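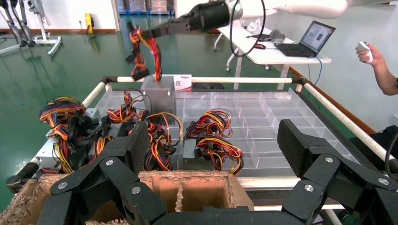

4. Cell setup and upkeep

4.1 Layout of the parts cart

The Uvard cell packs used computer power supplies into divided cardboard boxes, and its layout follows from the way these parts behave when they are picked up. Each unit carries a fixed cable harness, and the harnesses lock together when units are stored in bulk. The supply side of the cell is therefore a low wheeled cart with padded rails, as in Figure 3, where one gripper holds a bundle of wires and connectors in the air while the power supplies lie on and beside a clear compartment tray. The box to be filled stands in front of the cart, within reach of both arms. The tray is not fastened down. It was left free so that it could be lifted out between runs and the surface below it wiped, and its position is checked against tape marks at the start of each run.

Rail padding was added after the first month of operation. The bare pipe had chipped the finger covers when an arm came down too close to the edge, and the planner had no model of the cart at that stage. The cart is now included in the collision model with a margin of 42 mm on all sides. The casters are locked before the arms are powered. If the cart has been moved, the operator repeats the corner touch-off described in Section 4.3 before any part is handled.

Figure 3. Cart and packing box in the Uvard cell. Top: view from the wrist camera. Bottom: view from the head camera. 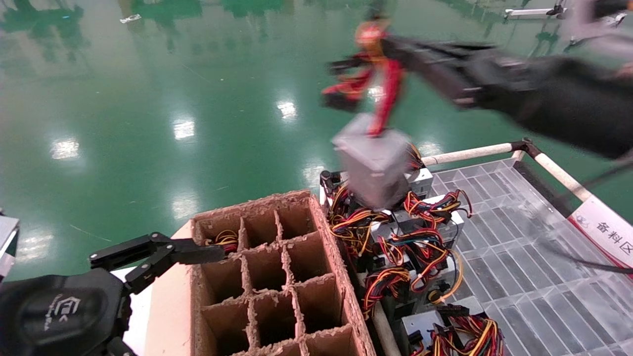 4.2 Grippers and cable clearance

Both arms carry multi-fingered grippers run by the Ren controller, with separate grasp settings for the left and right sides. The settings are not interchangeable. The right side is tuned for a wrap grasp on the metal housing, and its closing force is limited so that the fingers stall before the housing bends. In the lower view of Figure 3, the fingers are wrapped around the top edge of a gray unit just above the pile, while the other gripper reaches toward the rim of the box. The wrap grasp leaves the underside of the unit free, and the planned insertion path is vertical for the last 122 mm so that the housing clears the cardboard partitions.

Harness drag is the main source of interrupted cycles. A unit may be well held and still pull a neighbor along by its connectors. The controller compares wrist load before and after each lift, and a lift that exceeds the limit is set back down and tried again from a different angle. After three failed tries the cell pauses and the operator separates the harnesses by hand. Over the period covered by this paper the cell completed 2,818 lifts, including repeated tries.

4.3 Calibration and routine care

Calibration is done in the order base, head camera, wrist cameras. A flat target is placed on the empty cart and viewed from fixed arm poses, after which each arm touches the cart corners with a closed hand. If the touched positions and the camera estimate disagree, the wrist camera mount is checked first. In our experience a loose mount screw explains most of these cases, and tightening it restores agreement without a full repeat of the procedure.

Finger joints are brushed out at the end of each shift. Cardboard fiber from the partitions collects in the joint gaps and raises the closing current, an effect that is easily mistaken for motor wear. We log the no-load closing current of each finger and clean again if it has risen since the last entry. Finger covers are replaced when the surface texture is worn smooth at the tip.

External arm cables are checked with the arms at full reach. An early routing on the Rarketti test stand left too little slack at the elbow, and the cable jacket split there. The present routing uses a longer loop, which must be watched near the cart since it can catch on a rail corner. A cable that has snagged is unplugged and inspected along its full length before the cell is restarted.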